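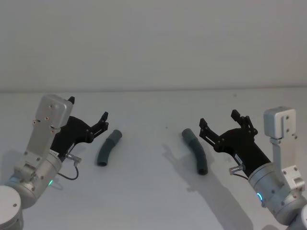
The two-arm bench at Nestidix, with a pair of hose pieces between the open grippers.

Paid participants wanted for our handover and stopping study
Nestidix, Polik Building, ground floor

We are looking for people who have never worked with a robot to come and spend part of a day with ours. You don't need a technical background, and you won't be asked to program anything or fix anything. We need ordinary hands, ordinary reactions, and a willingness to tell us plainly when something the machine does makes you uneasy.

Why we are asking

Nestidix builds benches where two arms work side by side on soft parts, mostly short lengths of rubbery hose that have to be picked up, turned and pushed onto a fitting. In March one of our benches had a fault that we took very seriously. The right arm had lost its grip on a hose, and the person working with it reached in to straighten the piece, the way anybody would. She had pressed the pause button on the panel first. The left arm paused. The right arm did not, and it went back for a second try at the hose while her hand was still on the table. The gripper closed on the cuff of her glove. She pulled free and was not hurt, and we are very thankful for that, but she should never have been put in that spot.

We shut the bench down that afternoon and went through the logs. Over the weeks before, the bench had run 2000 pick attempts, and 457 of them ended in a dropped or badly held hose. That is a lot of reasons for a person to want to reach in. We also learned that the pause message was sent to each arm separately, and if the right arm was in the middle of a retry when the message came, it finished the retry before it listened. The full emergency stop would have cut both arms at once, but it was mounted at the side of the bench, and our colleague went for the button that was closest to her. Most of us would have done the same.

Since then we have rewritten the pause so that one signal holds both arms, retry or no retry, and we have moved the emergency stop to the front. An outside safety firm, Uretti, has gone over the changes with us and will have an observer in the room for each session. In the last round of bench checks, with no people near the arms, the new pause was triggered 98 times in the middle of a retry, and both arms held every time. What we can't learn from bench checks is what people do when a hose slips and nobody has told them what to expect. That's where you come in.

What you would be doing

A visit takes about 2 hours, including the paperwork and a good long break. We start with coffee and a walk around the bench with the power off, so you can look at everything up close and ask whatever you like. (Please do ask. We love questions, and the ones that people call silly have often been the most useful to us.)

After that you will stand behind a clear screen and watch the arms handle hose pieces. Some of the picks will go wrong on purpose. We'll ask you to press whichever button feels right to you, whenever you feel the arms ought to stop, and we will record which one you choose and how long it takes. You will not be reaching past the screen at any time while the arms have power. In the last part the power is off again and locked off, and we'll ask you to show us with your own hands how you would clear a dropped piece. Then we sit down and talk it over.

Your hands and voice will be recorded during the session, and your face will not. Only the study team and Uretti will see the recordings, and you may ask us to delete yours.

Who can take part

Anyone 18 or older who can stand for short stretches, with seating in between. We would especially like to hear from left-handed people, from people who wear hearing aids, and from people who have worked on a packing or assembly line. If you use a wheelchair or would rather sit throughout, let us know when you write and we'll lower the panel before you arrive.

We can't take people who have run or serviced robot arms for a living, as habits from other machines are hard to put aside. If you have a pacemaker or another implanted device, please mention it before booking so we can talk it through with you first.

What you get

Every participant is paid for the full visit, even if you decide to stop early — and you may stop at any point without telling us why. We also cover bus fare or parking, and there's lunch from Palacios for anyone booked across noon. Their soup is very good.

How to sign up

Write to the study desk through the contact form on the Nestidix site and put "stopping study" in the subject line. Tell us which hand you write with, whether mornings or afternoons suit you better, and anything we should know to make you comfortable. Sessions begin at 9:30 a.m. and 1 p.m. and run through July. We will send you the consent form ahead of time so that you can read it at home.

If you would like the written account of the March fault before you make up your mind, ask for it in the same message and we'll send it along with the form.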